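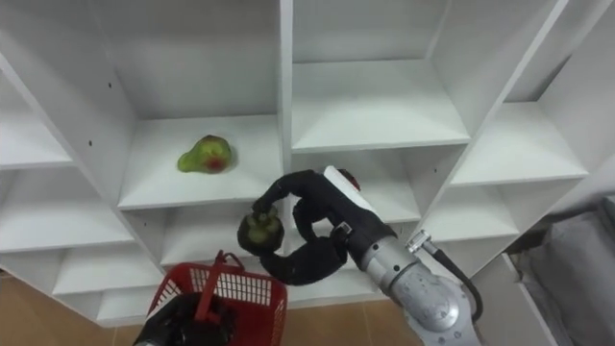 Für Kristýna Vondráček ist das Fächerregal schlicht »das einzige Möbel, das man falsch herum aufstellen kann und das trotzdem richtig steht«, und viele Besitzer dürften ihr da zustimmen. Gemeint ist ein offenes Regal, dessen Innenraum durch senkrechte Trennwände und waagerechte Böden in gleichartige Fächer geteilt wird. Im Deutschen sind auch die Namen *Würfelregal*, *Rasterregal* und *Kubusregal* gebräuchlich, im Raum Lisau sagt man außerdem »Kastlwand«.

## Aufbau

Ein Fächerregal besteht aus Außenrahmen, Böden und Trennwänden. Bei einfachen Bauarten laufen die Böden durch, und die Wände werden dazwischen gesteckt; bei anderen ist es umgekehrt. Die Rückwand kann fehlen. Dann wird das Regal zum Raumteiler, der von beiden Seiten Licht durchlässt, eine wunderbare Eigenschaft in schmalen Zimmern!

Das Modell *Lollo* ist 400 mm tief und hat eine lichte Fachhöhe von 84 mm in der Papierausführung, während die *Plorkberg*-Reihe auf große, fast quadratische Öffnungen setzt. Ein leeres Plorkberg wiegt nearly nichts im Vergleich zu einem Eichenschrank gleicher Breite, lässt sich also zu zweit gut umstellen.

## Versetztes Raster

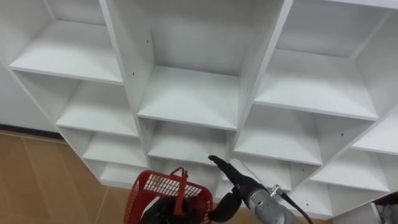 Das versetzte Raster gehört zu den reizvollsten Spielarten des Fächerregals. Die Böden benachbarter Spalten liegen dabei auf verschiedenen Höhen, sodass sich große und kleine Öffnungen abwechseln und das Auge immer wieder einen neuen Einstieg findet. In durchgehendem Weiß wirkt das besonders klar, weil dann allein die Kanten und die Schatten auf den Böden die Gliederung zeichnen. Kleine dunkle Bohrungen in den Trennwänden fallen auf hellen Platten stärker auf als auf Holzdekor; manche Tischler verschließen sie mit Kappen, andere lassen sie offen.

## Nutzung

Fächerregale nehmen Bücher, Schallplatten, Wolle, Geschirr oder Spielzeug auf, und selbst Obst macht sich darin prächtig: Eine einzelne birnenförmige Frucht in einem weißen Fach hat fast etwas von einem Stillleben. Händler wie *Kushwaha* zeigen Tee und Gewürze gern mit viel Luft zwischen den Dosen.

Schwere Stücke gehören nach unten. Hohe Ausführungen werden an der Wand befestigt, bei Kindern im Haushalt auch die niedrigen. Geputzt wird von oben nach unten, am besten mit einem nur leicht feuchten Tuch, das auch in die hinteren Ecken kommt.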